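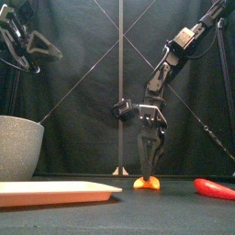
Section 4: Setting Up the Play Food and Serving Pieces

The Trosino play kitchen set comes with a bowl, a shallow tray and a bag of toy food. The box says it is "ready in seconds." It isn't, unless you are happy to pull everything out of one bag and hope for the best. Set aside 18 minutes the first time. Later set-ups are quicker.

This section covers the food pieces and dishes only. For the shelf unit, see Section 3.

4.1 Before you start

1. Clear a flat table. Dark tabletops work well with the bright pieces, and a small orange piece is hard to lose on one. On a patterned tablecloth you will be hunting for it by lunchtime.

2. Open the bag over the table. The seal is sold as "easy tear." Use scissors.

3. Check what you have against the packing slip. The slip is correct more often than the drawing on the lid, which still shows the older Stasiv version of the set with a square bowl.

Note: If a piece is missing, look inside the folded cardboard insert before you write to Clostby. Small pieces slide in there and stay.

CAUTION: Small food pieces can be a choking hazard. Keep them away from children under three, whatever an older brother or sister tells you about sharing.

4.2 Washing the pieces

1. Fill a sink with warm water and a drop of dish soap.

2. Wash the bowl and the tray first, then the food.

3. Wipe the food pieces with a soft cloth. Don't scrub. The shine on the red pepper is a surface finish, and a scouring pad will take it off in patches.

4. Dry everything with a towel and leave it out for an hour.

The care card calls the whole set "dishwasher friendly." We would treat that as a hope. The tray can warp on a hot cycle, and a warped tray rocks on the table forever after. Wash by hand.

Note: The speckles on the grey bowl are part of the pattern. They do not wash off, and you have not been sent a dirty bowl.

4.3 Laying out the table

1. Put the peach tray on the left side of the table, with its long side facing the child. Left-handed children may want it on the right.

2. Put the grey bowl where the child can reach it without leaning over the tray.

3. Leave a clear patch in the middle. This is the working space, and a crowded table ends with pieces on the floor.

4. Lay the long pieces, such as the red pepper, on their sides. Some catalog pictures stand the pepper upright on its stem end. We have tried this many times and do not believe those pictures.

5. Set small pieces in the clear patch one or two at a time. Keep the rest in the bag.

CAUTION: Do not set pieces along the front edge of the table. Curved ones roll.

4.4 Sorting play

The activity booklet offers 142 "learning moments." Most are the same one with a different vegetable. These steps cover the part worth doing.

1. Name a piece and ask the child to find it.

2. Ask the child to move it to the tray or the bowl. Choose one dish per round.

3. When the clear patch is empty, tip the pieces back out and swap the dishes' jobs. Tray for red things, bowl for orange things, or any rule you like.

4. Stop when the child stops caring about the rule. With most children this is around 13 minutes in, and pushing past it teaches very little about vegetables.

Note: Expect arguments over what the pieces are. A rounded orange wedge can be a carrot chunk before breakfast and a slice of fruit after it. The booklet insists on one answer. Let the child win this one.

4.5 Putting away

1. Put the food pieces in the bowl.

2. Set the bowl on the tray and carry both to the shelf. Do not carry the tray by one corner when it is loaded.

3. Store away from heaters and sunny windows.

The Zurkumus storage sack, sold separately, is said to "make cleanup fun." We have seen no sign of this. Any shoebox does the same work.

4.6 Common problems

Tray rocks on the table. Check underneath for a stray piece first. If there is nothing there, the tray may be warped. Leave it upside down under a heavy book overnight. This sometimes helps and sometimes does not.

Pieces feel sticky. Usually leftover soap. Rinse again in plain water and dry. If they are still sticky after two rinses, ask what they were used to stir.

Color rubs off on the cloth. Stop washing and contact Clostby with the number printed on the packing slip. You may be told this is normal. Ask for a replacement anyway.

Real food found in the bowl. Wash as in 4.2.

Replacement food pieces are ordered under part number 290. Dishes are not sold singly, although the leaflet suggests they are.

Section revised January 20, 2018. Earlier copies told you to boil the food pieces. Please throw those copies out.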